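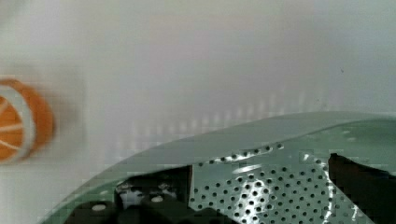

Wrist camera drops out when the arm swings left
Status: open, waiting on customer
Opened by: Rosalie Pfister
Product: Planis arm, wrist camera kit
Where it lives: shared workshop, Wilport

Rosalie Pfister, 9:40 am

Hi all! Me again, the one with the toy food. So the arm moves fine, the gripper closes fine, and the wrist camera gives me a picture for a while and then it just stops. No error on the arm side. On the computer I get "stream timeout after 200 ms" over and over until I unplug the camera and plug it back in, and then it's happy again (for a bit).

It's almost always when the arm reaches out to the left. I have a little pick routine that goes through the toy food one piece at a time, and it gets through everything on the right and then the picture goes the moment it heads over for the orange slice.

Things I already did: restarted everything twice, different USB port, reinstalled the Donadness driver package. Same thing every time.

Zhuoran Liao (support), 10:25 am

Thanks Rosalie, the direction is a useful clue. Can you tell me the camera settings, and how the cable gets from the wrist back to the computer? Please also try one run with the camera at half resolution.

Rosalie Pfister, 11:15 am

OK, half resolution made it a tiny bit better and then it dropped anyway, so I put it back. Settings are the ones it came with, except I set exposure by hand to 82. Left on auto it goes crazy every time it looks at shiny metal, and I'd rather have a picture that stays put.

For the cable - it's a long one. Jonas Hollenstein (he built the table with me) had it zip-tied along the arm at first and it was too tight, the elbow couldn't open all the way. So I cut the ties and now it hangs in a big loop and has plenty of slack.

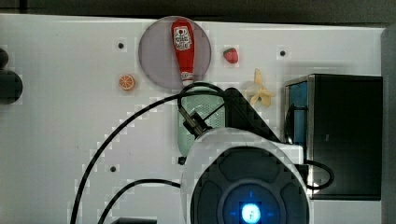

I like it better like this, it never pulls on anything that I can see, and I can lift the whole arm off without undoing a hundred little ties. But I did notice I can make the dropout happen by hand! Motors off, I take hold of the wrist and turn it slowly to the left, and at one spot the picture freezes. Turn it back and it stays frozen, I still have to replug. I did it 4 times and got it 4 times.

Wiggling the computer end does nothing at all.

Zhuoran Liao (support), 11:50 am

That sounds like the connector at the wrist, or the first stretch of cable behind it. Slack lower down won't help if the weight of the loop hangs on the plug. Please put one tie on the last link before the wrist, leave a small bend between the tie and the plug, and repeat the hand test with the motors off. If you have a second cable, try that too, but one change at a time.

Rosalie Pfister, 2:30 pm

One tie on, small bend, motors off. I turned it left until it hit the stop and the picture stayed! Did it a bunch more times and then ran the full routine, and it got through the orange slice twice in a row. Third round it froze again, but later, on the way back. So better, not fixed.

Johanna found me a spare in the cable drawer, a Kollár one, shorter and a lot softer. I haven't put it on yet because it won't reach the computer from where it sits now, so I have to move the computer first. The log from this afternoon is attached, it's a bit over 3,000 lines, sorry, the timeouts start near the bottom.

Do you want me to send the old cable back to you, or is it OK if I cut it open and look?

Zhuoran Liao (support), 3:05 pm

Please hold on to it in one piece for now. Run the Kollár cable with the same tie and the same bend, exposure left at 82, and let the routine go for an hour. If it still freezes, I'll send you a new wrist connector.

Rosalie Pfister, 3:20 pm

Will do! Moving the computer tonight and I'll write back after the hour is up.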